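Polling place walk-through, Drurnbridge precinct 3 - my notes

I do this check every March before the local vote, and I type up my comments the same evening so they're still fresh. Use them however you like!

1. Front doors
OK. Both sides open all the way and stay open. The mat on the left curls up at one corner, so tape it down or take it away.

2. Route from the street
Mostly OK. I walked it twice (once with a borrowed wheelchair, which is a real workout) and the slope is fine. Watch out for old patches in the asphalt, they can catch a small front wheel.
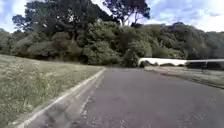
3. Signs
Needs work. The arrows still say Sorby Hall, and we moved out of Sorby two elections ago. New ones, please, and bigger - I had to squint.

4. Voting booths
OK, but the low booth was shoved behind the coat rack. It has to be out where people can roll right up to it.

5. Ballot box and seals
OK. Seal number 273 matches the log. I pulled on the lid pretty hard and it didn't budge.

6. Room limit
The card on the wall says 200. With the line we had last time I'd want one person at the door keeping an eye on that.

7. Power cords
Not OK. The Vullden lamp has its cord running straight across the walkway. Move the lamp or get a cord cover, and I'll stop by again to check.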